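Month four of the two-armed robot build in my half of the shared workshop. The project is called Pirov. The arms were supposed to be done in May. There are no arms yet, so for now it lives in a simulator.

---

Spent the evening on the left wrist. The sim thinks the joint weighs 100 grams. The part sitting on my bench says 78 and is missing two screws, so I believe neither of them.

---

The log for tonight's run is 3,451 lines long. Most of it is one warning about a collision mesh, repeated with real conviction.

---

Moved the controller over from Brollero to Feng. Everything is faster now, including the mistakes. The old settings file still loads, which worries me more than if it didn't.

---

Test setup is the dinner table, tilted view and all. The table is easy. Getting a gripper near the food without launching it is the part I keep putting off.

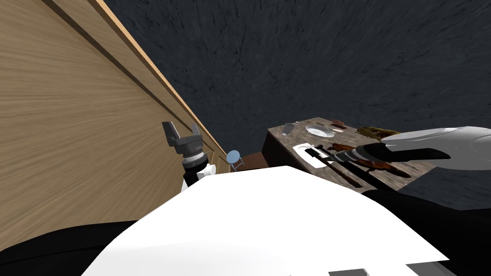
Same table, same little blue stool: 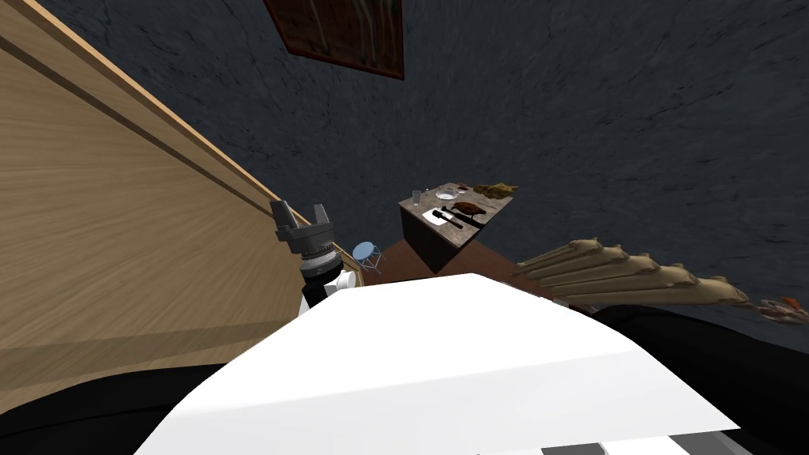

---

Anyway, the head mount. I want the view level before I touch the grasping code again — my neck has started leaning to match the monitor, and the guy at the next bench has noticed.

---

Also ordered 2 more motors from Kusunard. Shipping cost more than the motors. I have decided to call this "the drivetrain budget" and not look at it until the box shows up.

---

Next up: rename every joint. Past me used "wrist_new" and "wrist_new_real" in the same file, and the arm obeys whichever one loads last.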